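Features > Home & Family > Toys

The play kitchen that wants your whole table

Timothée Mallet has been selling pretend food for eight years, and he is certain that children learn to cook from it. I am less certain. My own two learned mainly that a plastic strawberry fits behind a radiator.

Still, the market keeps growing. Hatmont's starter kitchen has 50 pieces. Radton will sell you a deluxe set for $1,099, a price at which I would expect the oven to be plumbed in. The pitch is always the same - real shapes, soft colors, dishes a child can "serve" on - and parents I otherwise trust repeat it word for word.
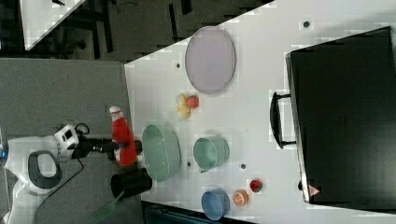
Lavender plate, toy fruit, an orange slice: the usual menu.
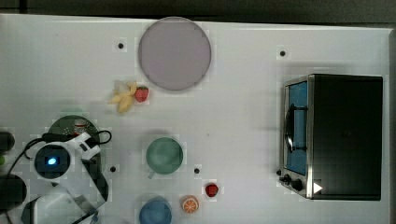
Bilal Tarawneh, who runs the Mansour play library, lends out six kitchens and has opinions on all of them. Dishes get used every day, he told me. Fruit gets used if there is a dish to put it on. The big pieces are what parents ask about first, and he thinks they mostly take up room.

I asked whether any of it makes a picky eater less picky. He laughed and said Torarent's brochure claims so. I have read the brochure, and it cites a survey of its own customers.

My advice is to buy a plate, a bowl and a few pieces of fruit before December, when the prices go up. If your kid is still serving you bananas in the spring, think about the oven then.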